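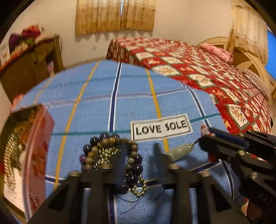 *Last changed: May, by Lộc Tôn*

## Return flights: what the Bokolitz figures leave out

The Bokolitz office says 141 migrants came home on 2 flights. Đạt Hà and I could match only 28 names to any later record of help.

The office calls the rest "resettled." We doubt it. Its form asks one question at the airport and none afterward.
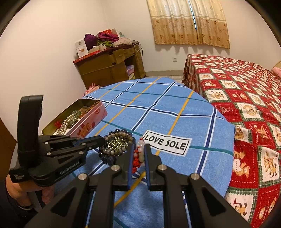 We also asked for the cash grant list and got 5 pages, mostly blank. Until the full list is released, we would treat the word "resettled" as a claim by the office.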